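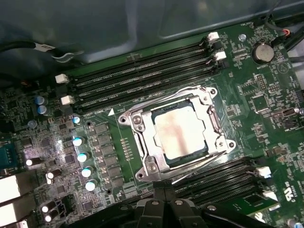
「整備済み」という言葉を信じない人の話

中古パソコンの世界には「整備済み」という便利な言葉がある。誰が、どこを、どこまで整備したのか。商品ページにはまず書いていない。それでも値札はその四文字の分だけ高くなる。

今回話を聞いたのは、法人から引き取った中古機の検品を長くやってきた男性である。名前は出さないという約束で、駅から離れた倉庫の二階、段ボールに囲まれた休憩用の机で会った。かつて業界中堅のトレスタッハ(Trestach)に勤め、いまは独立して小さな修理の仕事を請けている。古巣に気を遣う様子はあまりない。

最初に、整備済みとは何をした状態なのかと尋ねた。

「会社によります。というか、その日の担当によります。トレスタッハの頃は手順書がありました。清掃、起動確認、記憶装置の消去、OSの入れ直し。紙の上では立派なものですよ。ただ、月末に台数が足りないと、清掃が『外側を拭く』になるんです。中は開けない。開けなくても書類の欄は埋まりますからね」

その書類を見せてもらえるかと聞くと、退職のときに全部置いてきたという。裏づけはない。こちらも話半分で聞くことにした。彼のほうもそれを察したらしく、「信じなくていいですよ、私も人の話は信じないので」と言って、ペットボトルの茶を飲んだ。

彼がいまいちばん気に入らないのは、販売店が独自につける等級である。A、B、C、店によってはSまである。

「あれは外観の等級です。天板に傷があるかどうか。中身の消耗とはほとんど関係がない。机の下で何年も触られなかった機械は外がきれいで、中は埃の布団をかぶっています。逆に、傷だらけでも使っていた人が几帳面で、よほど状態のいいものもある。でも傷だらけのほうはCにされて安い。私が自分用に買うならCです」

では、買う側は中身をどう見分ければいいのか。答えはそっけなかった。

「写真では無理です。現物を開けても半分くらいでしょう。コンデンサが膨らんでいれば素人でもわかる。でも膨らんでいないから大丈夫とは言えない。CPUの表面がきれいか汚れているかを気にする人もいますが、見た目で寿命がわかるなら検品の仕事はいりません」

話題は保証に移った。中古機の保証は長くて一年、短ければ一か月というところが多い。最近は延長保証を別売りする店が増えた。彼が例に出したのは、グロンデシア(Grondesia)という販売サイトの延長保証だった。料金は一台につき3673円。

「半端な金額でしょう。計算して出した数字に見えますよね。私は違うと思っています。きりのいい値段だと、客が高いか安いかを考えてしまう。半端だと考えない。まあ、これは私の邪推です」

邪推だと自分で言うだけ良心的かもしれない。筆者も規約を読んでみたが、料金の算定根拠はどこにもなかった。対象外の項目のほうは長く、バッテリー、ヒンジ、キーボード、液晶の輝度低下、端子の緩みと続く。中古のノートパソコンで壊れやすいところが、ほぼ順番に並んでいる。

「残るのは基板の故障ですが、それだって『自然故障に限る』と書いてある。自然かどうかを判定するのは向こうです」

一方で、彼の言い分にも引っかかるところはあった。大手は信用できない、等級は無意味、保証は穴だらけと言いながら、自分の修理には三か月の保証をつけている。そこを突くと、少し黙った。

「痛いところですね。うちの保証も万全ではないです。直した箇所だけですから、別のところが壊れたら有料です。ただ、それは最初に口で言います。紙にも書きます。読まずに帰る人はいますけど」

口で言えば済むのかという疑問は残る。読まない客がいるのはグロンデシアも同じはずだ。その点を重ねて尋ねると、「規模が違う」という返事だった。あまり答えになっていないと思う。

彼が独立するきっかけになったのは、ある学習塾の入れ替えだったという。塾が一括で買った中古機のうち5台が、夏期講習の最中に立て続けに起動しなくなった。原因を調べた彼は、どれもメモリの相性だと報告した。会社の回答は「使用環境の問題」だった。

「冷房の効いた教室で、子どもが英単語を打っていただけですよ。どんな環境ですか」

塾には代わりの機械が届いたが、届いたのは講習が終わったあとだった。彼はその翌年の一月に辞めた。会社側にも事情はあったのだろうし、片方の話だけで断じるわけにはいかない。ただ、似たような苦情は利用者の掲示板を少し探せば出てくる。出てくるが、その書き込みが本当かどうかも、やはりわからない。

環境にやさしい、という売り文句についても聞いた。中古を買えば廃棄が減る。どの店のサイトにも緑色の葉の絵がついている。

「減るでしょうね、長く使えば。二年で壊れてまた買うなら、運送の箱が増えるだけです。葉っぱの絵を描くなら、売った機械が何年もったかを公表してほしい。一社も出していません。少なくとも私は見たことがない」

検品に使われるソフトも信用しきれないらしい。業界ではラトイェン(Rathjen)やゼッドゲート(Zedgate)という診断ソフトがよく使われていて、終わると画面に合格の表示が出る。その表示を印刷して同梱する店もある。

「ゼッドゲートは短縮モードだと5分で終わります。5分で何がわかるか。起動して、5分は動いた、ということがわかるんです。嘘ではないですよ。ラトイェンのほうは一晩かけられますが、一晩かける店は少ない。机が足りなくなるから」

同梱された紙のどこに実施時間が書いてあるかと聞くと、右下に小さく出るはずだという。帰ってから手元の一枚を確かめたところ、右下には店のロゴが印刷されていた。時間の記載は見つからない。版が違うのか、彼の記憶違いなのか、問い合わせてみたが返事はまだ来ていない。

結局、中古は買わないほうがいいのだろうか。そう尋ねると、意外にも首を振った。

「買えばいいんです。新品だって外れはあります。私が嫌なのは、安心という言葉に金を払わせることです。安い機械を安い機械として売るなら文句はない。消えて困るデータは別に控えを取って、壊れたら諦める。その覚悟で、一番安いのを買えばいい」

それでは修理の仕事がなくなるのではないか、と返すと、「諦められない人が来ますから」と言う。商売の話としては筋が通っている。

預かった機械には受付番号をつけていて、取材の日に持ち込まれた一台は1003番だった。番号は1001から始めたそうだ。1から始めると心細く見えるのだという。その札を見た客は、千台を超える実績があると思うかもしれない。そう指摘すると、彼は札を裏返して机に置き、持ち主に電話をかけると言って席を立った。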